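Home | About | Build Log | Club News | Contact

Shoe Season Has Officially Started!

Posted May 19, 2023 by Clementina Amaral

Print | E-mail

I have been waiting all spring to write this post. For those who are new, I help out with the after-school robotics club at Grerkham, and since December our older students have been working on what they call the Sonel project. The idea came out of a brainstorm where everybody had to name a boring job they do at home. We got the usual dishes and socks, and then one kid said "changing the insoles in my soccer shoes" and the whole table started talking at once.

So that's the job! Take a pair of shoes, get the insoles out, and (someday) put them back in. It sounds tiny, and it has eaten our entire semester. A block is a block from any side, but a shoe squishes, an insole bends, and laces go wherever they feel like going. I love it. I have learned more about footwear this year than in my whole life before it.

The students split themselves into 2 teams. Team Sani works on the grasping side – where to pinch, how hard, and at what angle to come in. Team Clalent handles the coordination, so that one arm knows what its partner is up to. They argue constantly, in a good way, and the whiteboard is a mess of arrows that only they can read.

Our big argument this month was about laces. Half the group wanted to take them out completely and make life easy. The other half said that a real shoe has laces, so the robot should learn to live with them. The laces stayed in, and I was secretly rooting for that side. They are a pain, of course. When you are watching through a wrist camera, a flat lace and a vein in the marble floor pattern can look a lot alike, and that's before anything moves.
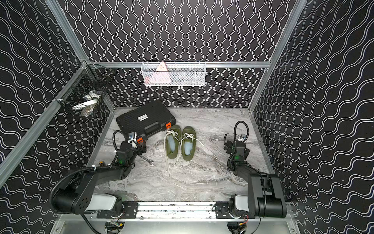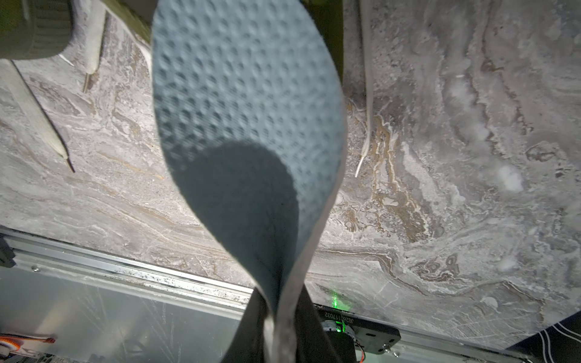
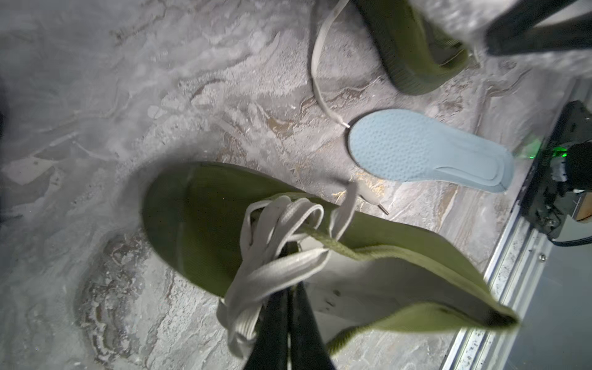
What the log says

We keep a paper log of every attempt, with a column for what went wrong in plain words. So far the binder has 195 entries, and some 31 of those are marked as clean pulls, meaning the insole came out without anyone reaching for the stop button. When I told my sister those numbers she said "oh, that's too bad," and I had to explain that in January the second number was zero! The kids cheered so loudly at the first one that the chess club came over to see what was going on.

My favorite entries are the short ones. "Grabbed lace again." "Good grip, wrong part of shoe." "Insole folded up like a taco." There is real engineering in there, even if it doesn't look like it, and the teams go back and read them before they change anything in the code.

Next up is putting an insole back in, toe end first. Team Clalent thinks one arm should hold the shoe open while its partner does the sliding, and Team Sani thinks the angle matters more than the holding. They will be testing both plans before the end-of-year open house, and families are very welcome to come and watch. Bring questions, the students love getting them – and if you have old sneakers in a medium size, please bring those along too!

Filed under: Robotics Club, Student Projects, Works in Progress

Print | E-mail

Older Posts | Newer Posts | Back to Top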